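Himov opens the Stumidora reading room in June, and you're all invited

Well, we've done it! After what felt like the longest winter on record, I can finally tell you that Himov is opening a free lending library for sheet music. It's called Stumidora, it opens in June, and you don't need to be able to read a note to come in and have a nosey.

I started this because of a box of piano duets. They came to me from the Szabó music shop when it shut its doors, and I took them home meaning to sort them over a weekend. One box turned into a whole spare bedroom (and then the landing — my family have been very patient). The full collection now stands at 873 pieces, from brass band parts to songs your gran might have sung at the sink.

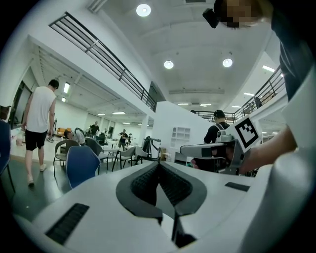

Page last changed: Wednesday, 16:40

So how does it work? You join at the desk, you pick what you like, and you can keep up to five pieces at a time. There's no charge for joining and no fines either. If you're late, just bring it back when you remember. Choirs and bands can borrow full sets for a whole term, but please get in touch first so I can check all the parts are there. The second clarinet does tend to go missing.

We've put everything in order by instrument, then by how hard it is to play, with a coloured sticker on the spine. Green is for beginners, yellow if you've been at it a while, and red for the show-offs. I argued for a fourth colour for things that look easy and aren't, but I lost that one.

The money side is simple. Dolovum, the printers, gave us 400 card folders and did the labels at cost, which was so kind of them, and the rest came from two concerts and a very muddy plant sale. We've got enough to keep going for our first year, and after that we'll be passing the hat round again. 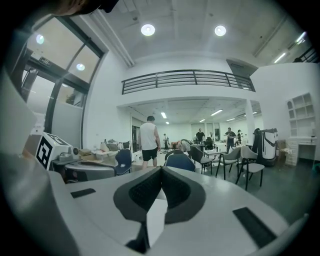

One local piano teacher told me she'd been sending her pupils to the next town for exam pieces and would be glad to stop, though she hoped we'd get hold of more modern stuff, as there's only so much Victorian parlour music a teenager will put up with. Fair point! We're on the lookout for film themes, pop songbooks and jazz, so if you've got any sitting in a piano stool, we'd love them. Pencil marks are fine. Torn covers are fine too, and I've become quite handy with the mending tape.

On opening day the doors open at 11 in the morning. There'll be tea, cake and a come-and-sing session after lunch, with copies to share. Bring an instrument if you fancy it. After that we'll be open on Wednesday afternoons and by arrangement.

Members of the press are welcome on the day, and I'm happy to chat beforehand or send over the full list of titles. Just write to the Stumidora desk, Himov, and put "library" on the front so it doesn't end up with the choir post.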